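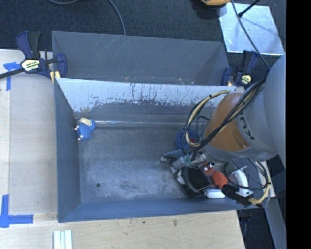 Making weight at club level – speaker notes
Covadonga Aranda
Regional coaches' evening, 18 July 2019

Opening

Thank the hosts. Say who I am: head coach at Menuvov, boxing and kickboxing, mostly amateurs, a handful who have turned professional. Say I am not a doctor or a dietitian and that I will point to where you should ask one.

The talk is on how we run weight for our fighters now, compared with how we ran it before. Forty minutes if I don't wander. Questions at the end, but shout if you can't hear.

How we used to do it

Fighter takes a bout at whatever weight the matchmaker offers. Nobody in the gym checks the number until the last week. Then sweatsuits, hot baths, no dinner. I did this myself as a competitor and I passed it on when I started coaching.

Tell the Flilen show story. Lad weighed in on the limit, looked grey in the face, had nothing after the first round. He lost on points to someone he had handled well in sparring. The drive home was quiet. His mum rang me the next morning and she was right in most of what she said.

Pause here. Ask for hands: who has had a fighter miss weight? Who has had one make it and box badly?

What we changed

We started in May, after that show, and we began with a notebook. Everyone on the competition list steps on the same scales before training, same clothes, and writes it down. We bought one decent set of scales and stopped using the ones in the changing room, which read 2 kilos light. People had been picking their weight class off those.

Next, I stopped accepting bouts by text message on the spot. If a matchmaker offers a weight, I look at the notebook first. If the walking weight is too far off for the time we have, I say no or ask for a catchweight. You will lose a few bouts doing this. We lost two with the Friesen promotion and they have still booked us since.

Third, no under-18 in our gym cuts weight. They box at what they weigh after a normal week of eating. No exceptions for finals. I had one parent leave over it.

The six-week plan

Slide with the table. Don't read it out, they can see it. Talk through the main points:

Weeks 6 and 5: food diary only, change nothing. Most people find their own problem in the first few days, usually drinks and late snacks.

Weeks 4 and 3: smaller portions in the evening, proper breakfast, training load stays as it is. This is where the hard sparring goes, while they are still well fed.

Week 2: check against the target. If they are not close, ring the matchmaker now. He will be annoyed, but less annoyed than on the day.

Last week: light work, regular meals, normal drinking. No sweatsuits, no sauna. Bags packed with food for after the weigh-in the night before travelling.

Mention the middleweight example without naming him. He was going without lunch and then eating 600 calories of biscuits in the van after work. We moved his lunch back to lunchtime and he came down steadily with no other change.

What it costs

Scales were £399. That is a lot for a small club – we paid for ours out of the spring home show. Two clubs near each other could share a set if the coaches get on. The notebook cost next to nothing.

Time is the bigger cost. I spend part of an evening each week going through the numbers and having a word with anyone drifting. It can't be done in front of the whole gym. Shut the office door.

Things that still go wrong

Short-notice bouts. Someone pulls out, the phone rings, the fighter is desperate to be on. I have said yes once when I should have said no, at Lukis, and we were lucky it was an easy night.

Fighters who train somewhere else as well and get told something different there. Speak to the other coach directly.

People who won't step on the scales. Be careful with this. If someone is anxious about being weighed, or is skipping meals between bouts when there is nothing booked, that is past what a coach can sort out. Send them to their GP and keep them in the gym if you can, on the pads, with no bout date.

Closing

Copies of the plan are on the table by the door. Take one, change it to suit your lot. My email is on the back.

Questions. If it goes quiet, ask the wrestling coaches how they handle two-day tournaments, as I would like to know.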